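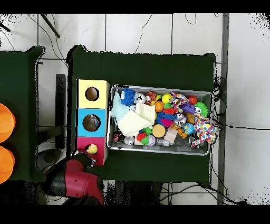
Abb. 1: Spielsachen in einem Metalltablett, links daneben drei gestapelte Kästen mit runden Öffnungen

Ausleihen statt kaufen: Konzept für eine Spielzeugbibliothek im Stadtteil

Projektbericht im Modul „Nachhaltiger Konsum“
Vorgelegt von Tatiana Koubek

1. Ausgangslage

In vielen Haushalten mit kleinen Kindern gibt es mehr Spielzeug, als die Kinder benutzen können. Ein Teil davon wird nach wenigen Wochen in den Keller gestellt, ein anderer Teil wird verschenkt oder weggeworfen. Gleichzeitig gibt es Familien, für die ein gutes Puzzle oder eine Kugelbahn zu teuer ist. Das Thema hat mich interessiert, als ich während meines Praktikums in der Kindertagesstätte Orken gearbeitet habe. Dort haben Eltern regelmässig Säcke mit gebrauchten Spielsachen an der Tür abgegeben, und die Einrichtung konnte nur einen kleinen Teil davon annehmen.

Die Fragestellung meines Projektes lautet: Unter welchen Bedingungen würden Eltern im Stadtteil Vusar Spielzeug ausleihen, und wie muss eine Ausleihe organisiert sein, damit sie im Alltag funktioniert?

2. Vorgehen

Ich habe zwei Methoden verwendet. Zuerst habe ich einen kurzen Fragebogen entwickelt, der in drei Kindertagesstätten und in der Stadtteilbücherei ausgelegt wurde. Es kamen 228 ausgefüllte Bögen zurück. Danach habe ich mit 14 Eltern ein Gespräch geführt, das jeweils eine halbe Stunde dauerte. Die Gespräche fanden im September statt, meistens am Nachmittag nach dem Abholen der Kinder. Das war für die Eltern praktisch, für die Konzentration aber nicht immer günstig, weil die Kinder dabei waren. Zwei Gespräche mussten wir deshalb telefonisch zu Ende führen.

Der Fragebogen war nur auf Deutsch vorhanden. Dieser Punkt ist eine Schwäche der Erhebung. Mehrere Erzieherinnen haben mir gesagt, dass manche Eltern den Bogen aus diesem Grund nicht mitgenommen haben.

3. Ergebnisse der Befragung

Die Mehrheit der Befragten kann sich vorstellen, Spielzeug auszuleihen. Am häufigsten wurden Brettspiele, Puzzles und grössere Fahrzeuge genannt. Bei Stofftieren ist die Bereitschaft deutlich kleiner. In den Gesprächen wurde klar, dass es hier nicht nur um Hygiene geht. Eine Mutter erklärte: „Mein Sohn schläft mit seinem Hasen. Den kann ich nach vier Wochen nicht zurückbringen.“ Ich habe daraus geschlossen, dass Stofftiere und Puppen nicht in den Bestand gehören.

Die grösste Sorge der Eltern betrifft verlorene Teile. Fast alle Gesprächspartner haben gefragt, was passiert, wenn ein Spiel unvollständig zurückkommt. Einige würden aus Angst vor einer Rechnung lieber gar nichts ausleihen. An zweiter Stelle steht die Sauberkeit, besonders bei Spielsachen für Kinder unter drei Jahren, die alles in den Mund nehmen.

Überrascht hat mich, dass der Preis eine geringere Rolle spielt als die Öffnungszeiten. Berufstätige Eltern wünschen sich eine Ausleihe, die bis 18 Uhr geöffnet ist oder direkt in der Kindertagesstätte stattfindet.

4. Konzept

4.1 Bestand und Aufbewahrung

Für den Anfang schlage ich einen Bestand von 100 Spielen und Spielsachen vor. Sie sollen vor allem aus Spenden kommen. Jede Spende wird geprüft: Ist das Spielzeug vollständig, stabil und leicht zu reinigen? Spielsachen mit fehlendem CE-Zeichen, mit abblätternder Farbe oder mit losen Kleinteilen werden nicht aufgenommen.

Jeder Artikel bekommt einen durchsichtigen Beutel oder eine Box und eine Karte, auf der alle Teile aufgelistet sind. Für Kleinteile, die einzeln abgegeben werden, gibt es eine Sammelkiste. So kann man später manches Spiel wieder vervollständigen.

4.2 Ausleihe und Rückgabe

Die Leihfrist beträgt vier Wochen und kann einmal verlängert werden. Pro Familie sind drei Artikel gleichzeitig möglich. Für die Verwaltung habe ich das Programm Skilero getestet, mit dem auch kleine Büchereien arbeiten können. Die Eingabe ist einfach, allerdings muss man das Feld „Autor“ für den Hersteller benutzen, was am Anfang etwas verwirrend ist.

Fehlt bei der Rückgabe ein einzelnes Teil, entstehen keine Kosten. Das Fehlen wird auf der Karte notiert. Nur bei einem vollständigen Verlust bezahlt die Familie einen kleinen, vorher bekannten Betrag.

4.3 Reinigung

Kunststoffteile werden nach jeder Rückgabe mit warmem Wasser und mildem Spülmittel gewaschen und an der Luft getrocknet. Holzspielzeug wird nur feucht abgewischt. Stoffteile, zum Beispiel Spieldecken, sollen bei 60 Grad waschbar sein.

4.4 Kosten

Für Boxen, Etiketten und Reinigungsmittel habe ich einmalig 432 Euro berechnet. Der Raum in der Stadtteilbücherei könnte kostenlos benutzt werden, wenn die Ausleihe während der normalen Öffnungszeiten stattfindet. Die Personalkosten sind in dieser Summe nicht enthalten und müssen noch geklärt werden.

5. Diskussion

Die Ergebnisse zeigen ein Interesse, aber sie beweisen noch keine tatsächliche Nutzung. Wer einen Fragebogen freiwillig ausfüllt, ist dem Thema gegenüber wahrscheinlich schon positiv eingestellt. Ausserdem habe ich nur Eltern befragt und keine Grosseltern, obwohl diese nach den Gesprächen einen grossen Teil des Spielzeugs kaufen. Offen bleibt auch, ob die Familien wegen der Ausleihe wirklich weniger neu kaufen oder ob das geliehene Spielzeug einfach dazukommt.

6. Nächste Schritte

Die Stadtteilbücherei hat Interesse an einem Probebetrieb mit einem Regal und einem kleineren Bestand. Vorher soll der Fragebogen übersetzt und noch einmal verteilt werden. Die Vorlage für die Teilekarten kann bei mir angefordert werden.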